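Station layout rules for basket handling, two-arm cells -- what do you enforce?
2 min read

rail_and_stop
We're rewriting the cell setup sheet at Tistmont. Draft rule: the wooden board carries the staged baskets, the table surface is for the basket being worked, and both arms park with fingers open.
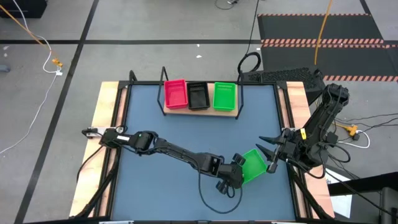 The part I'm unsure of is cable slack. The draft says no loop may touch the work surface at any joint position. The old sheet only said "tidy."

kerfline
Any joint position is too strict. You'd shorten the cable until it pulls at full reach. We allow 18 cm of hang below the forearm and check it every February. 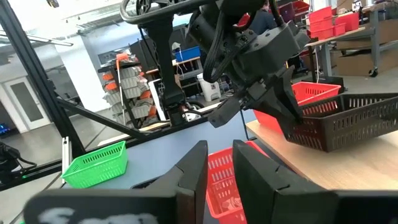
One finger at the near corner of the brown basket, second arm.

rail_and_stop
18 cm measured in which pose?

kerfline
Park pose. Ermont measures at full reach and gets a different number, so write the pose down.

dutycycle6
Disagree with both. Hang length is a proxy. What matters is whether the loop can snag a rim or a slot.
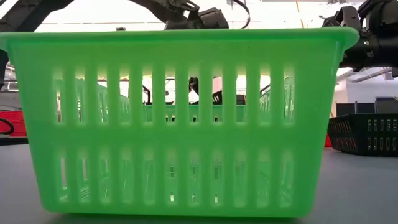 Approach height belongs in the same section. Our limit is 12 mm over the rim during transfer, slower below that. With slotted walls and a thick rolled rim like the one on the green basket, a fingertip has plenty to catch on, so I'd set clearance from the rim and never from the tabletop.

rail_and_stop
Agreed on the rim datum. I'll move cables and clearance into one section.

kerfline
Keep them separate. Different people sign them off.
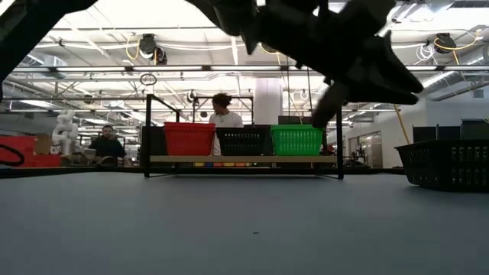 Also state who may be near the cell in each mode. The Marikar template has a blank for it and most sites leave it blank -- ours did until revision 3.

dutycycle6
Add a line for basket order on the board. Asow fixes it by color.

rail_and_stop
Revised draft goes up 03/05/2023. Hang limit stays in brackets until we agree on the pose.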